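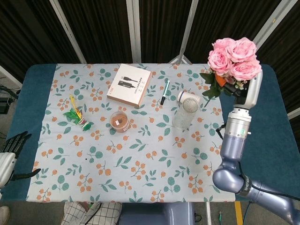
Cleaning a drone after a day at the beach takes ten minutes if you get into a routine, and I love doing it almost as much as the flying! Salt and fine sand are what finish off the little motors, so I start the moment I'm home from Kondville, before the kettle goes on. Clear a table and put a cloth down first. A patterned one like the blue cloth with the orange berries is lovely to look at, but tiny grey screws vanish into the leaves, so drop them in a saucer as you go. Small white cardboard product boxes are worth hanging on to as well, they're just the right size for spare props and leads.

Battery out first, always. Then take the props off and wash them in warm water with a drop of dish soap, and stand them in the dish rack. Run a fingernail along each edge and feel for nicks. Any nick at all and the prop goes in the bin (I used to sand them back, and the wobble in my footage was awful).

For the body, use a soft, dry pastry brush. Mine cost 2 dollars and it's brilliant around the motor bells! Turn each motor slowly by hand and listen. If it's gritty, give it a puff from a rubber blower with the drone held upside down. Go easy on compressed air, which can push the sand further in.

The lens gets a microfibre cloth and nothing else. Fold it to a corner, work from the centre out, and keep that cloth in its own zip bag so it never meets the sunscreen.

Batteries live in the hall cupboard at my place, well away from the heater, and I don't charge them until they've cooled right down. In winter I bring them in from the garage too. By June the garage on Stetuvgate is freezing, and a cold battery sags so fast on take-off that you'll be landing before you've had any fun.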